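Friday at the Idard open day: boots, balls and a very long line for coffee

I've been following Gilchrist since I was tall enough to see over the railing, so when the club announced an open day at the Idard training ground I put my name down within the hour. They let in 336 people, in groups, and I ended up in the second one, the 10 a.m. tour. My sister was supposed to come too but she got called in to work, so I promised her I'd write it all up. Sorry in advance for the length!

Getting there was easy if you took the 105 bus, which drops you right at the gate. Driving was another story. The parking lot filled up early and people were leaving cars all the way down the hill by the garden center. If they do this again in July, take the bus.

We started in the main building, where a young guy from the coaching staff (he was terrific, I wish I'd caught his name) took us through the locker rooms. They're smaller than I expected. You see them on the club videos and they look enormous, but I think that's just a wide lens and nobody's bags on the floor. The benches run around three sides and the kit is hung up by squad number. A kid in our group found the number nine shirt and would not be moved from it.

After that we got the gym, the treatment rooms and the little classroom where they go over match video. This was my favorite stop. He played us the second goal from the Vullis game, the one where Gilchrist came from behind with the keeper practically standing in the stands. From the camera behind the goal you can see our left back start his run way before the ball is played. I'd watched that goal I don't know how many times and never once looked at the left back. The coach stopped it, ran it back, stopped it again, and showed us how the Vullis midfielder gets dragged two steps the wrong way. Two steps! That was the whole thing.

Naturally someone asked about the penalty in the same match, and that set the room off.

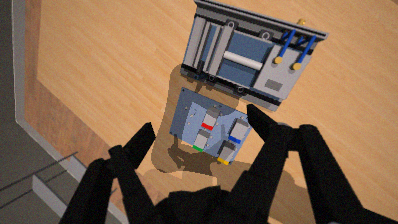 Leonie Bright had no time for the complaints. It was a foul anywhere else on the field, she told us, and if it had been given at the other end we'd all be calling the referee brave. She'd watched it from the away end, right in line with the tackle, and our man got none of the ball. The coach just smiled and moved on to the next clip, which I took as a yes.

I'm still not sure she's right. I thought he got a toe on it. But I've been thinking about it all weekend, so she got to me a little.

Then it was outside to the fields. There are four, two grass and two artificial, and the first team was out on the far one doing a passing drill in tight squares. What gets me every time I see pros up close is the sound. On TV you hear the crowd. Standing ten yards away you hear the ball get hit, really hit, and you hear how much they talk to each other. It never stops. "Turn, turn, man on, set it." The goalkeepers were off on their own getting shots fired at them from close range, and I wouldn't have traded places with them for any money.

We weren't allowed past the rope, which was fair enough, but a few of the players jogged over at the end to sign things. I got two autographs on my program and a nod from the captain. I'm counting the nod.

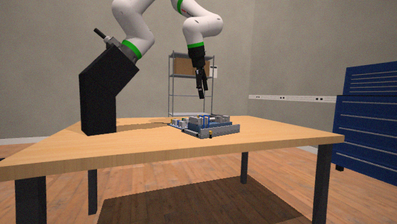

Idard open day, morning session

Lunch was the one part they need to work on. There was one coffee cart and one grill for the whole crowd, and I stood in line for so long that I missed the start of the youth game. The burger was good, I'll give them that. The lady in front of me had come all the way from the coast with her grandsons, and we passed the time picking our all-time Gilchrist eleven. We agreed on nine of them and nearly fell out over the center backs.

The youth game was the under-17s against Jesalgate, a friendly, and it was a proper one - tackles flying in, both benches yelling, a scoreless first half that somehow felt like it had five goals in it. Jesalgate went ahead right after the break from a corner that our boys just stood and watched. Then the coach switched to three at the back and everything changed. We tied it with a header, and with a few minutes left the little winger on the right cut inside and curled one into the far corner. 2-1. The announcer gave the attendance as 861, since the game was open to anybody, tour ticket or no tour ticket.

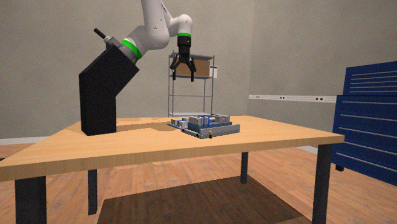
I want to say a bit more about that winger, because I think we'll be hearing about him. He's tiny, and for the first half the Jesalgate left back bullied him off everything. Plenty of kids would have gone hiding. He kept showing for the ball, and after the change of shape he had someone behind him and could stay high and wide. By the end the left back was giving him five yards of space and looking over at his bench for help. The boy isn't in the program, so I guess he was a late addition. If anyone knows his name, please leave it in the comments!

The last thing on the schedule was a question and answer session in the clubhouse with the head coach. Mostly it was what you'd expect. He's happy with the squad, he'd like one more midfielder, he isn't going to talk about contracts. He did say the plan is to have two of the under-17s train with the first team after the break, and he got a big cheer for that. Somebody asked whether the east stand would ever get a roof, and he said he'd been rained on there himself and would pass it along.

I bought a scarf on the way out (I have four already, don't tell my sister) and a raffle ticket, number 107, for a signed ball. The drawing is at the next home game. I was back on the bus by half past four with sore feet and a sunburned neck, and the driver wanted to know the youth score before he'd let me sit down.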